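Subject: Re: [linen-swap] Folding strips in thirds
Date: August 2018

On the Guerreiro thread, a list member wrote:
> I've folded all my long strips and narrow towels the Imska way for 2 months.
> Lay it flat, hold one end, fold in thirds. Takes no time and they never
> come undone in the drawer. The loop is the best place to pick it up from,
> it's the strongest part.

Never come undone? I'd like to see that drawer. Mine is the Lella one, four inches deep, and anything folded in thirds has sprung open by the weekend.

Laying it flat first I'll grant you. A ribbed weave hides a twist until you're two folds in, and then you start over. But I don't buy the bit about the loop. On every strip I've bought from Wedix the loop is the first thing to go grey and stretch out of shape, and on three of them it came away from the border in the wash. Pinch it hard enough to lift the whole weight and the edge bunches up. I take mine by the corners, even if it's slower.

Light tan strip with the white border, flat on the table, then a close look at pale fabric gathered in a pinch: 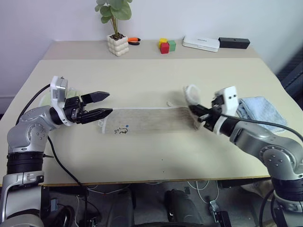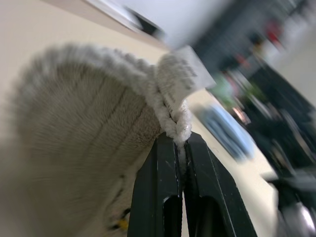 Look at the second one before you tell me the edge doesn't mind. Maybe it springs back – I'd want to hear from somebody who has done it for longer than 2 months.

Also, does anyone still mark theirs in pen at the end? I gave up because the colour bled, but I'd try again if there's a marker that lasts.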